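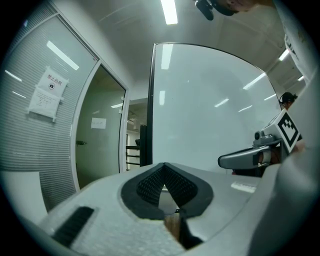

Last changed: June, 16:55

Mimoza Bošković has repaired shoes in Zirnden for many years, and she still opens the shop before she drinks her first coffee. "If I drink it at home, I sit too long," she told me. "So I drink it between the first customer and the second."

She learned the trade from her uncle in Rosach. He gave her only heels in the beginning. "I made 98 heels before he let me touch a sole. I know the number, he wrote it on the wall with chalk."

The shop was before a bakery, and then for a short time an office of the firm Itbridge. The rent was raised last winter by 55 euros a month. Bošković did not want to complain about it. She wanted to speak about glue.

"People bring me shoes they glued at home," she said. "I must first take away all this old glue, and this is more work than the repair. Please, bring them to me dirty, bring them to me broken, but do not glue."

Which shoes are worth repairing? She thought for a while. "Leather, if the upper part has no cracks. Hiking boots, mostly yes. With sneakers I look inside first."

Her leather comes from Kovačević, a small supplier who visits her every few weeks. They argue about the price and then they eat lunch together.

At the moment she is looking for an apprentice. Two young people came to try, and one of them will return after the summer. "She has patience," Bošković said. "I will give her heels."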